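The Bruturero Road meeting

17 January 2022

I said I would write up the public meeting in Welon for people who couldn't get there, so these are my notes with my own opinions mixed in. Anything I got wrong, leave a comment and I'll fix it.

For readers from elsewhere, Bruturero Road is the one that comes down off the range from Omell into Welon. The steep part is six kilometres long with bends most of the way. In November a minibus went off it at the third bend above the creek. Two people died and the others on board went to hospital. I didn't know either of them and I'm not going to write about them here. Their families have asked to be left alone and most of the town has respected that.

The meeting was about two separate things, the road itself and the money for the families, and they kept getting tangled up. I think it would have gone better as two meetings.

The road came first. Naa Sulemana chaired it and did a fair job of keeping people to time. The council engineer put up a map showing where the guard rail is now and where it is proposed to go. The new section would cover the outside of the third bend and carry on past the gravel pull-off. The speed limit would drop to 60 over the whole descent. There was a lot of muttering about the limit. My view is that very few people do more than 60 down there in a car anyway, and the ones who do won't be slowed by a sign. The rail is another matter. We've been asking for it since before my kids were at school.
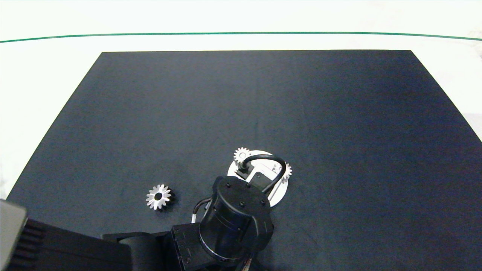

Darragh Noonan commented under my last post that the rail would not have helped, going by what he has seen of the tyre marks, and that the real trouble is the camber on that bend, which tips you outward just when you need it not to. He has driven the school run on that road for years and would like the whole bend rebuilt before a cent is spent on steel.

I asked about the camber at the meeting. The engineer said the surface was last measured when the road was resealed and that it would be measured again, but she couldn't give a date. I wrote down "no date" and underlined it. She also said that rebuilding the bend would mean closing the road, and the only other way round is through Daly, which adds an hour each way. The people from the Omell end were not happy to hear that. Lorcan Kavanagh runs cattle up there and wanted to know who would pay for the extra fuel. He didn't get an answer, or not one I could follow.

Then came the money. The day after the accident it was announced that the families would receive a payment from the state and that hospital bills would be looked after. It was on the radio and in the paper. I remember thinking it was quick, and decent of them. What we were told at the meeting is that the payment to one family has come through and the other is held up on paperwork. The hold-up is to do with who counts as next of kin when a couple were not married. As for the hospital bills, the ambulance transfers are covered but physio after discharge may not be. "May not be" was the wording used and I couldn't get it any firmer when I asked afterwards at the tea table.

Loan Trình spoke for the people who had been injured. She was calm and went through it in order. There are three different forms, they go to three different offices, and one of them asks for the original of a document that another office has already kept. She said she had made more than 62 phone calls since the accident and had the list with her if anyone wished to see it. The man from the department said he would take the list. I hope he reads it.
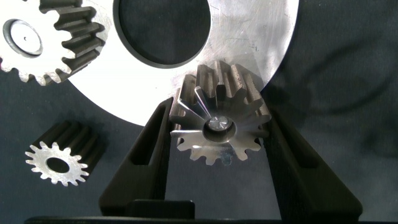 Small metal pinion gear held in front of a larger silver disc

What I would like to see is one person with a phone number. When my father's shed and half his fences went in the fires, there was a woman at the relief desk who took down everything once and then did the ringing around herself. It took her a couple of weeks and it was finished. I don't know what her job was called or if the job still exists. It can't cost more than having three offices send the same letter back.

I also think that when an amount gets announced on the radio, the conditions should be announced with it. People here heard the figure and assumed the families had it. Somebody said as much to one of the relatives in the supermarket, meaning to be kind, and it went badly.

There was a collection in town as well. Tadhg Hennessy read out what had come in and how it was being split, and said the account would stay open until the end of next month. If you still want to put something in, the details are on the noticeboard outside the post office in Welon. I'm not going to put a bank account number on a blog. 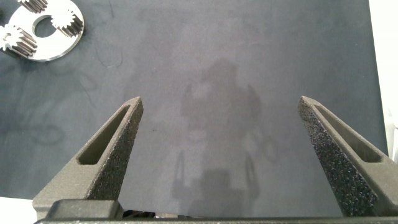 The other thing decided on the night was that a letter would go to the minister asking for the bend to be measured before winter. A draft was passed around. It was too long, and it spent a page on the history of the road before it asked for anything. I offered to cut it down and was taken up on that straight away, so that's my evening gone tomorrow. If you want your name on it, let me know in the comments or catch me at the hall. Please give your street as well, even if it's only "Bruturero Road", as they like to see that the people signing are local.

Submissions on the speed limit are separate from the letter and have to go to the council in writing. Email is fine. You don't have to say much. "I support the change" or "I don't support the change" and your name and address will be counted the same as ten pages.

In the meantime the temporary barriers are still up on the third bend. One had been pushed over toward the creek when I came down this morning. I rang it in and they said a crew would be out. Take it slowly through there, especially after dark, and if you're coming up from Welon with a trailer, use the pull-off and let people go past.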